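Ticket 111: Espresso machine on the curved counter, water under the drip tray and slow shots
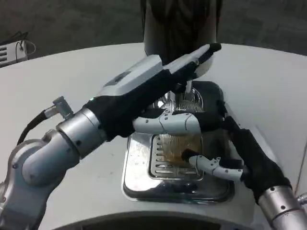
What's going on

Hi all, me again, the one who opens the coffee bar in the Mindstead building. I'm logging everything in one place this time, since last time half of it was on sticky notes and half was in my head. Opened 5 October 2018.

Two things are wrong and I can't tell yet if they're related:

1. Water keeps showing up on the white counter at the front of the machine. It comes out from under the drip tray and follows the curve of the counter until it drops off onto the floor mat. I noticed it with my sock before I noticed it with my eyes (don't ask why I was in socks).

2. Shots are running slow. Same beans, same grinder setting as all last month, and now it dribbles for ages and tastes like burnt toast.

The machine is the Ralero, the one that moved over from the Bárány office in May. The counter on our cup lifetime sheet says 3,000 drinks since the move, and I have a bad feeling that sheet is also the last time anyone did a proper service. It's on our filtered water line and the filter light is fine.

What I tried first, the puddle

Dried the counter completely with a tea towel, put a strip of dry paper towel along the front edge of the tray and another along the back, and left the machine on but didn't pull any shots. Came back after the morning deliveries. Both strips dry! So it isn't leaking all by itself, which made me very happy because I was already picturing a flooded cabinet.

Next I pulled one shot of plain water with no coffee in it. Front strip still dry, back strip soaked.

Took out the stainless tray and grate and had a look. The drain cup under the tray was full of old coffee mud. I mean full, you could have planted basil in it. Water was going into the tray, sitting there, and then sneaking over the back lip and running forward underneath. I scooped out the worst with a spoon, poured a kettle of hot water down slowly, and it gurgled and then cleared. Did a second kettle for luck.

Put the tray back and it rocked a little. If yours does that too, lift it out and turn it around, because I had it in backwards. It should sit flat with no wobble. Mine does now.

Pulled three more waters through. Both strips dry. Tray drains right away. I'm calling the puddle fixed but leaving a paper towel under there overnight to be sure.

What I tried next, the slow shots

Checked the grinder first because it's always the grinder, right? Went two notches coarser. The shot got a tiny bit faster and a lot more sour, so that wasn't it. Put it back where it was.

Ran the group head with no portafilter in. The water is meant to fall in a nice even shower, and ours came down in one crooked stream off to the left side. Aha.

Let the machine cool down properly (please do this, I once didn't and I still remember it). Undid the screw in the middle of the shower screen, and the screen didn't budge. Wiggled it with the handle of a teaspoon until it popped off along with a lot of black crumbs. The back of it was coated. Soaked it in hot water and a scoop of Zovell cleaning powder while I did the lunch cups, scrubbed it with the little brush, held it up to the window and could finally see light through all the holes.

While it was off I wiped up inside the group and ran my finger around the gasket. It feels hard and there's a nick in it. It still seals, but you have to lock the handle in further than you used to. I've been blaming my weak wrists for weeks, so that's nice to know.

Screen back on, screw snug but not gorilla tight. Did a backflush with the blind basket and a half scoop of powder, then rinsed until the water ran clear and didn't smell of anything. Threw away the first two real shots. The third one was lovely! Proper speed, proper color, and I drank all of it standing up.

Where we are now

Puddle: fixed, watching it.
Slow shots: fixed.
Gasket: needs replacing. There isn't a spare in the drawer, only the wrong size left over from the old machine, which I've moved to the junk box so I stop getting my hopes up.

Things I need from somebody

Could we order 2 gaskets please, one to fit and one to keep? And another tub of the cleaning powder, we've got enough for maybe a week of backflushes. Happy to put the gasket in myself if someone can find me the flat pick tool. It used to live in the mug with the pens.

For whoever closes

Wipe the chrome on the group while it's still warm, it comes up so much easier. Empty the tray, rinse the grate, and pour one jug of hot water down the drain cup. Please don't tip the grounds into the tray. Backflush with water every evening, with powder once a week, and write it on the sheet next to the drink count. I'd like to do the screen again well before we clock up another 3,000.

Update, next morning

Paper towel under the tray bone dry. Counter dry, mat dry, socks dry. First shot of the day came out a bit quick, so I went one notch finer and it settled down by the second cup. Leaving this ticket open until the gasket arrives. If the handle starts dripping around the edge before then, put a note on here and use the filter brewer for the rest of the day.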